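Chapter 3
Reading a Floor Plan Before You Read the Price
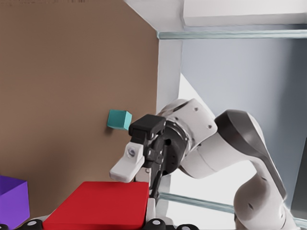 I sold my first unit in Pillthorpe without ever looking properly at its floor plan, and I still cringe a bit when I think of it (sorry, Yae!). The buyers, Yae Koyama and her mum, got the keys in April and rang me that night to ask where the fridge was meant to go. Good question. The only gap in the kitchen was 5 centimetres too narrow, and it was right there on the plan in tiny grey numbers.

So this chapter is all about plans: the scale bar, the door swings, the little dashed lines that mean a cupboard overhead, and why the size on the listing can include the balcony, the garage or even half a wall. You'll want a ruler and a cup of tea.

We'll work through 3 plans. The first is a flat in the Flarnel building, the second a weatherboard cottage that Reda Alaoui was kind enough to let me use, and the third a townhouse with a frankly odd laundry. Have a go at each one before you turn to my notes, and write your guesses in pencil, as I'll be asking you to come back and change them in Chapter 4.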